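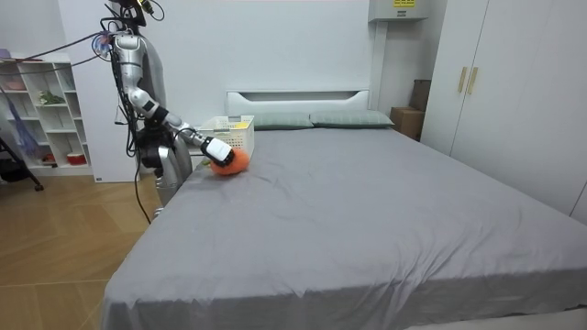 Jul 24, 2025

Too warm to sleep, so I'm writing this at the kitchen table with the fan on. I've had the same argument going round my head all day, whether a machine will ever tidy a bedroom while I'm out. Kiều Lã reckons we'll have one by March. I said I'd settle for one that finds the other sock!

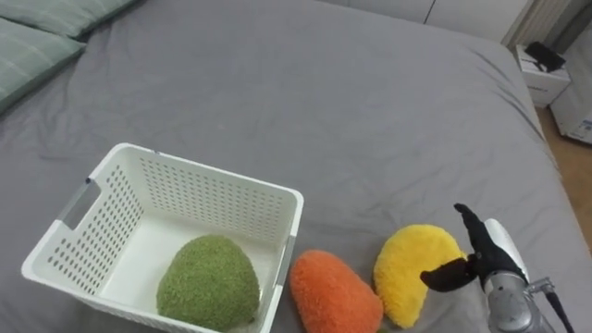

My own bedroom is the test I keep coming back to. It takes me minutes to clear the bed and I don't think about any of it, I just grab and chuck (and miss, often). A fuzzy yellow toy next to an orange one on a grey sheet, basket right beside them – my niece would have the lot in before you'd finished asking. For a machine every one of those is a separate job, with a hand to get into place and a soft lumpy thing to get hold of.
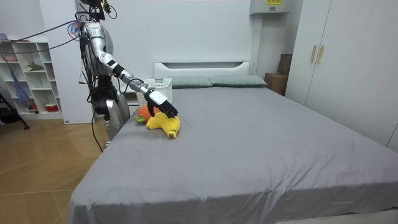 And soft things are only the start of it. What about the duvet cover? What about the glass of water I always leave by the bed? At Nedmont, where I do Saturdays, they'd love something to put the returns back on the shelves, and there are 412 lines in the stockroom, half of them in bags that slither. I can't see it yet. I'd like to, mind – my knees would like it even more. 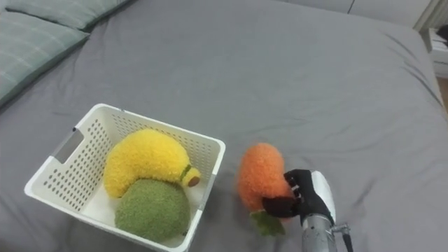

Kiều Lã says I'm asking for the wrong thing, and that a slow machine is fine if it gets on with it while you're at work. Fair point. I still went up and did the laundry myself, and the pillowcases want changing tomorrow.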